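## Part 4: Setting up the wrist camera and comparing fingers in the simulator

Before you start, have the Nilgate controller running and both finger sets loaded. I've used the long tapered fingers from Waweru and the stubby Barner pair, and everything in this part works with either. If you've only got one set, carry on and skip step 6.

1. Open the kitchen world and wait for it to settle. Mine takes a while on the old desktop, so I usually go and fill the kettle.

2. Send the arm to its home pose. Don't jog it there by hand, tempting as it is – the joint limits are a bit loose in the simulator and you can end up with the elbow folded the wrong way round, which then spoils every approach you try afterwards.

3. Turn on the wrist view. Set the long side to 1536 and leave everything else alone for now. I spent an entire evening fiddling with exposure in this menu and put every single slider back where I'd found it!

4. Bring the gripper in close to something with a bit of colour. You're checking how much of the view the fingers take up once you're near, and whether you can still see enough of the thing you're after. I like the flower for this, as the petals show up any smearing straight away and the plain grey surfaces are no help at all.

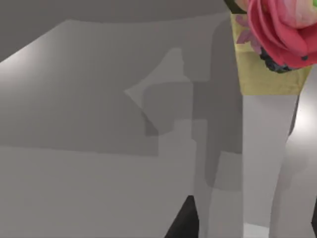 *Close approach at the flower, wrist view.*

> **Note:** Shadows land on the surfaces in big soft blocks when you're in this tight. If your tracker is set to look for edges, it may well lock on to one of them. Raise the edge threshold to 12 and try again before you blame the camera (I blamed the camera).

5. Save the pose as `close_a`. You'll want to come back to it with each finger set, and typing the joint values in again is no fun.

6. Swap the fingers and go back to `close_a`. The controller does not re-read the finger length by itself, so open the tool page and press Reload. Forget this and the tips will be out by the difference between the two sets, and you'll be poking straight through the worktop.

> **Caution:** Never copy simulator speeds over to the real arm. I run 900 on the speed setting in here and wouldn't dream of it on the bench.

7. Now the bottle test. Point the wrist view at the front of the microwave with the brown bottle standing between you and the door, and drop the gripper until a fingertip shows at the bottom of the view. What you want is the black cap and the shoulders of the bottle clear of the finger, with a strip of white door between the two. If the finger covers the neck, tilt the camera mount up one notch and repeat.

8. Close the gripper slowly and watch the force readout. Stop when it holds steady, then lift. I do 7 lifts per finger set and write down the drops on paper, mostly out of habit.

The white door is a nice plain background for a first go. Once you trust your settings, move the bottle somewhere messier. I still haven't decided which fingers I prefer: the Waweru pair gets into narrow gaps beautifully but the Barner pair forgives a sloppy approach, and my approaches are sloppy.
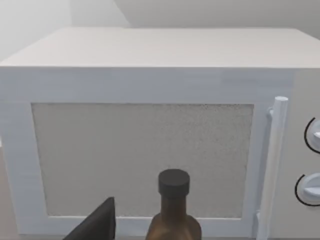 Idrisa Mwaipopo wrote to say that step 8 needs a warning about the cap. Grip too high, he says, and the force readout looks lovely and steady while the pads are only touching the cap's rim, so the bottle swings as soon as it's lifted. He goes for the neck just below the cap and lowers the closing speed as well.

I've tried his way with both sets and I'm keeping it. The setting is under Tool > Close > Final speed, and if you don't see it you're on the older Prallwood plug-in, which hides it until you tick Advanced.

9. When you're done, save the whole session under a new name. Overwriting the default one means the next person starts with your camera tilt and your finger lengths.

Part 5 covers the same tests with the side camera added, and should be ready in May.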